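Imprimir | Enviar por e-mail

Politécnico de Stukgate abre candidaturas a bolsas de formação contínua

Maio | Por Nasrin Karimi

O Instituto Politécnico de Stukgate abre na quinta-feira as candidaturas ao programa de bolsas Azar, destinado a trabalhadores no ativo que pretendam frequentar cursos de curta duração em regime pós-laboral. Nesta edição serão atribuídas 200 bolsas, que cobrem a totalidade da propina e o seguro escolar.

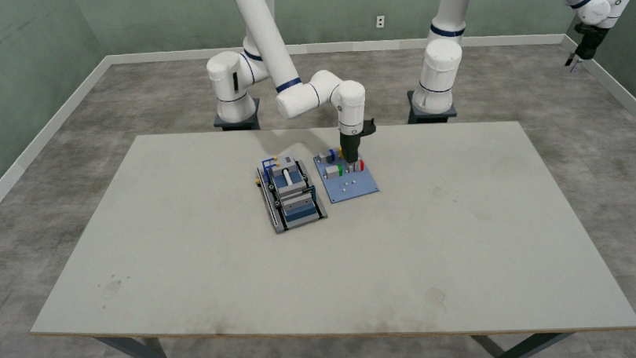
Ambiente simulado com mesa de trabalho e dois braços robóticos brancos.

Segundo os serviços académicos, a edição anterior recebeu 1.989 candidaturas, das quais 416 foram apresentadas por residentes no concelho vizinho de Horov. O conselho de gestão decidiu, por esse motivo, reservar 70 bolsas a candidatos daquele concelho, sem prejuízo dos critérios gerais de seriação.

A oferta abrange contabilidade, higiene e segurança alimentar, línguas aplicadas ao comércio e apoio a pessoas idosas. As aulas decorrem no polo de Ondomine, com início às 18h30, e a assiduidade mínima exigida é a que consta do regulamento de cada curso.

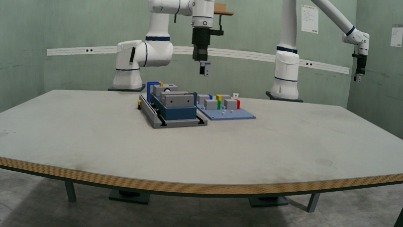 Podem candidatar-se os maiores de 23 anos com contrato de trabalho em vigor ou atividade independente registada. Os beneficiários de outro apoio público para o mesmo curso ficam excluídos do concurso. A seriação tem em conta o rendimento do agregado familiar e, em caso de empate, a data de submissão da candidatura.

O formulário deve ser entregue por via eletrónica ou na secretaria de Ondomine, acompanhado de declaração da entidade patronal e comprovativo de morada.

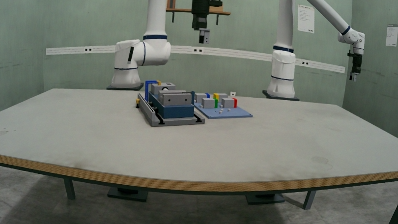 As listas provisórias serão afixadas na secretaria e publicadas na página do instituto. Os candidatos dispõem de cinco dias úteis para apresentar reclamação por escrito, dirigida ao presidente do júri.

Este sítio utiliza cookies para melhorar a navegação. Ao continuar, aceita a sua utilização.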